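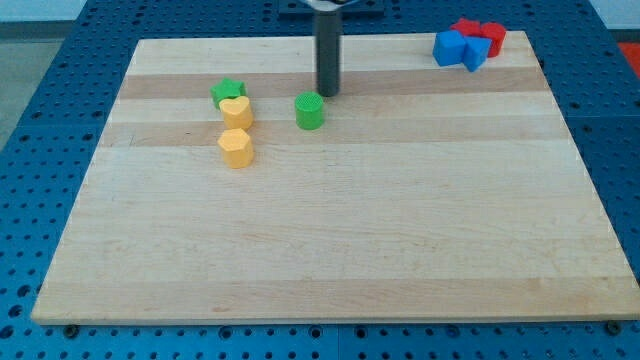

Maple strips, glued up into a board. The darker ones are my favourites.

I bought my kitchen worktop in November, in a hurry, and I have been thinking about wood ever since. The old one was grey laminate with a burn by the kettle, and I'd lived with it for so long that I'd stopped seeing the burn. Then a pipe went under the sink, the whole lot swelled up like a wet paperback, and suddenly I was a person with opinions about timber.

The place everyone sends you round here is Sasent, a yard on the far side of Veltdale with a tin roof and a very old dog. I went in wanting oak, because everybody wants oak. I came out having ordered maple, and £892 lighter, which included the delivery but not the oil (the oil was another £34, and I said a word in the car park).

What sold me was the oddness of it. Maple is meant to be the plain one, all pale and well behaved, but glue enough strips together and you get a tan one running through the cream ones. I asked if they could be matched up a bit better. They could, I was told, for £81 more. I'm so glad I was too mean to pay it! The dark bits are where everybody puts their hand when they come in and say 'ooh, is that new?'

Now, the oiling. You'll read that a wooden worktop needs oiling every few months, and that it's a lovely calming job, and I'd like to meet whoever finds it calming. You have to clear everything off first. Everything! The toaster, the bread bin, the bowl of keys and dead batteries. Then you wipe it on, wait, wipe it off, and spend the evening eating crisps on the stairs while it dries.

I did it properly the first three times. The fourth time I went round the toaster, and there's now a toaster-shaped patch — slightly paler, quite neat — that will be there until I sand it out, so possibly for ever.

And it marks, of course it does. There's a ring from a pan of beetroot and a little crescent where I dropped the good knife. My mother looked at the beetroot ring and said you'd never have had that with laminate. She's right, and I've stopped minding. I rub a cut lemon and some salt on the worst of it, have a cup of tea, and put the cup down on a coaster if I remember.

The offcut from the sink hole came home with us too, wrapped in a blanket. I'm using it as a bread board and it has had no oil at all. It looks fine.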